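# Two months with the Henness twin-arm kit and the stock Durrani grippers
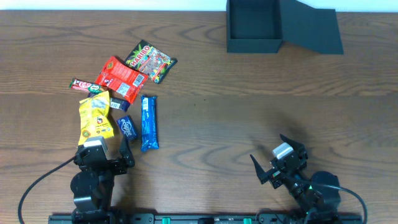
*Page last changed: June, by Adanech Ejigu (added the bit on cable routing and fixed my math on the shipping)*

I promised a few of you a proper write-up of the Henness kit after I wouldn't stop going on about it in the build thread, so pull up a chair, this one got long. The short version, for those of you reading on your phone in line somewhere: I like it very much, I would buy it again, and I would set aside more time for the grippers than the manual thinks you need.

I bought mine as the full pair, two arms on a shared rail, and it came to 830 dollars with the power supply. Before this I had a single Natlow arm, which I loved and which taught me almost everything I know, but one arm can only get you so far when the thing you want to pick up keeps sliding away from you.

## What I've been putting it through

My test for any gripper is snacks. I know, I know, the forum likes foam cubes, and foam cubes are lovely, but foam cubes never taught me a thing after the first afternoon. A snack pile has everything. You've got a KitKat, which is nice and flat and polite about being picked up, and then you've got a bag of Haribo, which is basically a pillow with opinions. There's a little Eclipse mint pack that is all hard corners, a long blue biscuit bar, and a couple of crinkly bags that fold up differently every single time you touch them. I toss them on the left side of the table in a heap, overlapping on purpose, and the job is to get them into the black box at the back right with the lid folded open.

It's a harder job than it sounds! The box is up against the wall, well away from everything, so whichever arm does the picking, there's a carry across bare table before you get to let go. If your grip is going to fail, it will fail on that carry.

## The arms

Black brackets, black servo housings, bolted down along a black rail at the near edge of the table. They look serious and they go together without much fuss. I had the first one standing in an evening and the second went faster, partly from practice and partly from having learned to read the screw bags before opening them all (please read the screw bags).

The rail is the thing I'd pay for twice. With the Natlow I was forever bumping the base and then wondering why my saved positions were off by a finger's width. With both arms fixed to one piece of metal, the distance between them stays put, and anything I teach on one side still makes sense to the other the next morning. There are plenty of mounting holes too, so you can play with the spacing. I started with mine too close together and they clacked elbows all through the first week. Moving them apart cured it.

Reach is good. It isn't huge. From where my rail sits, the far back of the table is near the limit, and the wrist gets a little trembly when the arm is stretched all the way out with something heavy in the jaw. A full bag of gummies counts as heavy, by the way. I ended up slowing the last part of the move and that took care of most of it.

## The grippers, which is what you came for

Each arm wears a Durrani two-finger jaw, black fingers with a white servo block sitting on top. They open wide, wider than the Clunbridge ones I borrowed for comparison, and for bags that matters more than any other number on the sheet. You want to be able to come down over a fold, not just pinch at the edge of it.

How they did, item by item, in my own very unscientific opinion:

- **Flat bars (KitKat, the blue biscuit bar):** wonderful. Come in across the short side, close, lift. The long bar will swing if you grab it near one end, so aim for the middle.
- **Gummy bag:** good once I learned to go for the top seam. Grab the belly and the candy shifts and the whole bag rolls out of the fingers.
- **Crinkly bags:** so-so. The stock finger faces are smooth and the wrappers are slippery. A strip of rubber shelf liner on each finger helped a great deal.
- **Mint pack:** the surprise. I expected it to be easy and it was the one I dropped most. It's small and rigid, and if the jaw isn't lined up with the sides, it twists and pops out like a watermelon seed.

The Clunbridge grippers were better at the mint pack, I'll give them that. Their fingers are narrower and they close more evenly. But they opened so little that the bags were a misery, and I was happy to give them back.

I also lean on having two of the things. When one packet is tucked under another, I can have one jaw hold the top one still while the other goes in from the side. It took me many tries to get the timing right, and my first attempts looked like two geese fighting over a sandwich.

## Wiring and other small complaints

The cables are long, which I appreciate, and stiff, which I don't. I let each one swing out in a big loop to the outside of its arm and then down off the near edge. That looks a bit untidy and works beautifully. My first layout ran them both through the middle, all neat with ties, and the arms snagged them every time they crossed over. Leave the loops.

The thin colored wires up at the wrist are the part I fuss over. They move every time the wrist moves, and I'd have liked a sleeve over them from the factory. After 2000 picks mine are fine, but I check them when I sit down and so should you. The little green light near the wrist is handy, I glance at it out of habit now before I start anything.

The setup software is plain and does what it says. Calibration took me 6 tries on the right arm and one on the left, and I still couldn't tell you what I did differently.

One more grumble: the manual has a single page on the gripper, most of it a drawing. If you get stuck on the finger zero position, close the jaw by hand with the power off, then set zero, then power up. I wrote to Henness about it and got a kind answer, so maybe the next printing will have it.

## Would I recommend it?

Yes, with the shelf liner. If you only ever plan to move blocks around, the Natlow is cheaper and will make you perfectly happy. If you want to try picking from a messy heap, get the pair. I'm going to try softer fingers next, and I have a set on order, so I'll add to this page when they come.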